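Sorting Slender Tools with Two Arms: Does Sharing the Tray Help?

Student project report, Clallville
Apostolos Lambrakis and Tuncay Soylu
Submitted 16th June

Summary

We trained a policy for a two-arm tabletop cell to move screwdrivers between a tray and the table. The question was whether one policy that commands both arms does better than two policies, one per arm, that see the same camera views but do not see each other's commands. The joint policy finished more trials and had fewer contacts between the wrists. It was slower per tool.

1. Setup

Both arms are bolted to one rail along the front edge of the table, so their reach overlaps over the middle. The tray was placed inside the overlap on purpose. With the tray off to one side, one arm does nearly all the work and the comparison says little.

Screwdrivers were chosen for their shape. The handle is thick and the shaft is thin, so a grasp on the shaft lets the tool swing, and a grasp on the handle often touches its neighbor. Dishes and a fork stay on the table in all conditions as background. The policy is never asked to touch them.

2. Data

Demonstrations were recorded by leader-follower teleoperation. Both of us drove, in alternating blocks. After removing episodes with dropped frames or a late start, 1,246 remained. We held back 400 of these for offline checks and trained on the rest. Episodes recorded in the Vina format were converted with the Koutsoukos scripts, which drop the gripper current channel. We added it back by timestamp.

3. Method

Each policy predicts a short chunk of joint targets and gripper openings from the camera views and the current joint state. The joint policy has one output for both arms. The split version is two copies of the same network with half the output each. Training settings were the same for both, with 3 seeds each. Results are averaged over seeds.

Chunks are blended where they overlap. We tried 5 blending weights on the held-back episodes and kept the one with the lowest jerk.

4. Results

The split policies failed mostly at the tray. Each arm would start toward the same handle, and the run was stopped when the wrists touched. The joint policy learned to hold one arm back, which explains most of the extra time. Outside the overlap zone the two versions were close, and the difference there was smaller than the spread between seeds.

Arm positions at and near the tray:

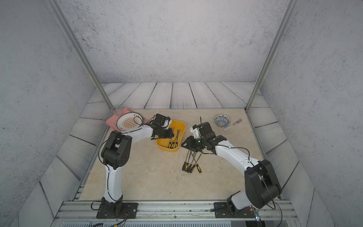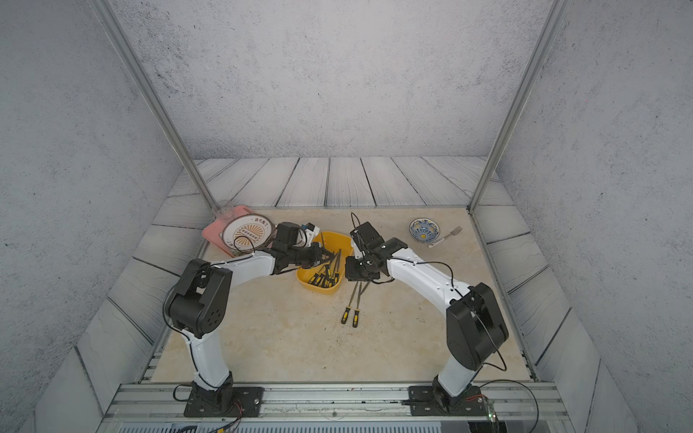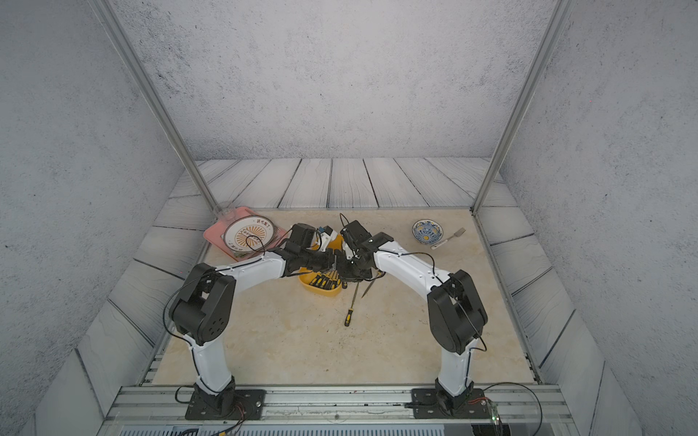 Missed grasps were the second most common failure for both versions. They were more frequent when handles lay side by side and touching. Adding the gripper current as an input reduced repeated closing on nothing but did not change the first-attempt rate.

5. Limits and open items

Only one tool type was used, and lighting was fixed. The stop rule for wrist contact was applied by the operator by eye, so light touches may be missing from the logs. A force threshold would be better, and the logging code for it is written but untested. The Clotby mount for the wrist camera also shifted slightly between blocks; we recalibrated each time but did not measure the effect on the policy.

Work continues in August with mixed tools and a tray that is moved between trials.

Search reports
Enter keyword or author
Go

Related reports
Blending Weights for Chunked Joint Targets
Gripper Current as a Grasp Signal
Converting Vina Episodes: Notes and Known Problems
Camera Mount Drift on a Shared Rail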